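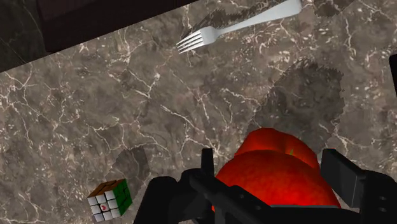 The simulated kitchen worktop, with a red fruit held in the gripper.

Umgate opened its robotics laboratory to visitors on 24/01/2021 for a demonstration of Stament, its programme for teaching robot arms to handle household objects in simulation. Up to 40 guests from local firms and colleges attended in small groups.

Visitors followed a series of picking tasks on a large screen, set on a computer-generated marble counter with everyday items such as a fork and a Rubik's cube. Hanneke Claeys, who leads the programme, said that simulation allowed her team to change the objects and lighting between runs without stopping work in the laboratory.

A second session, led by Samuele Sala of project partner Drukus, dealt with the move from simulated trials to physical arms. Guests were invited to put questions to the engineers – several asked about soft or fragile goods, which the programme will take up in its next stage.

Stament is funded for 14 months. A further open day is planned for November, with 12 places set aside for schools. Requests to attend should be sent to the Umgate events office.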